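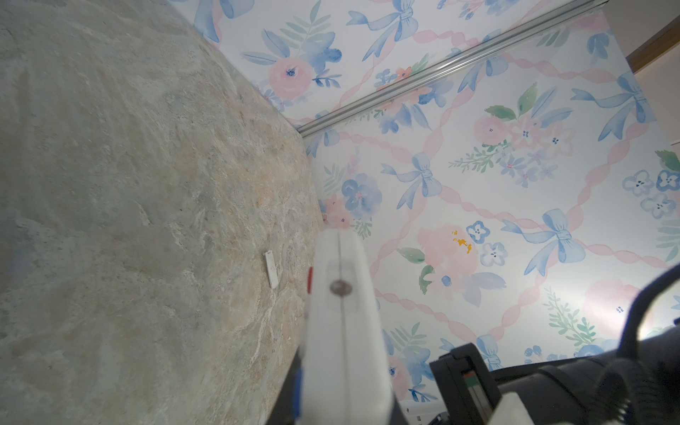 I've read the message below three times now and I still think we're solving the wrong problem with the newsletter. The trouble isn't the paper, or the printer, or even the typeface (although whoever chose it has a lot to answer for). The trouble is that it has grown to 12 pages and most of us stop at page two, where the minutes are. I read mine in the kitchen, under wallpaper with blue ribbon bows and pink roses all over it, which I didn't choose and have been meaning to strip since we moved in, and I can report that by the second column of the drainage update I am studying the bows.

Somebody wrote to the list last night:

> I have had the new quote from Szabo for printing the
> newsletter and it is up again. For 600 copies on the usual
> paper they want a good deal more than last April, and that
> is before folding. Treltton would do it cheaper but they
> want the pages ready-made in their own template and they
> will not do the staples.
>
> Could we consider going email only? I know this has come
> up before. My own view is that people who want paper can
> print it themselves.
>
> If we do stay with paper I need all copy by the 3rd, and I
> do mean ALL copy, including the allotment page, which last
> time reached me at ten to midnight as a photograph of a
> sheet of lined paper.

Taking these in order.

Email only: no, or at least not yet. When we asked for email addresses, 74 households gave us one, and a fair few of those turned out to be addresses people keep for receiving things they don't intend to read. The rest of Jolville gets its news from the paper copy or from the queue at the chemist, and the queue is faster but less accurate. I also don't believe in people printing it themselves. I own a printer. It has been out of cyan for as long as I've had it and refuses to do black without it, on what I take to be moral grounds.

Treltton: I have seen their template. We used it for the summer fair programme, and it puts a swoosh across the top of every page whether you want one or not. The tombola looked like an airline. I could live with the swoosh, but no staples means somebody's front room and a long-arm stapler, and I think we all know whose front room it was last time.

So my suggestion, for what it's worth, is to stay with Szabo and cut the thing down. Eight pages would bring the price back to something we could pay without wincing. I would start with these:

The full minutes. Put half a page of what was decided, and pin the rest up in the library. Anyone who wants to know who seconded what can go and look, and good luck to them.

The Plosus bus timetable. It changes more often than we come out, so for most of the year we are printing a page of historical interest. Two readers have told me they missed a bus by trusting us.

The crossword. I know. But the last one had a clue missing and the one before that had the answers printed directly underneath, the right way up. If it stays, it wants somebody to check it before it goes off. I am not offering.

I would keep the allotment page, lined paper and all. It is the only part anybody has ever stopped me in the street about, and the piece on slugs was better than most things I've paid for. It could do with being typed, and I will do that if it reaches me before midnight.

I'd keep the lost and found as well, if only because "one glove, left, quite good" has now run in 3 issues and I want to see how it ends.

On the deadline, I agree with the 3rd. I'd go further and tell everyone it's the 1st, but I have just said so on the list – so that's that one gone.

Could people reply here, to the whole list, and keep the subject line as it is? Last time half the answers came to me privately and the other half came under the heading "Re: Re: hedge", and I only found them when I went looking for something about the hedge.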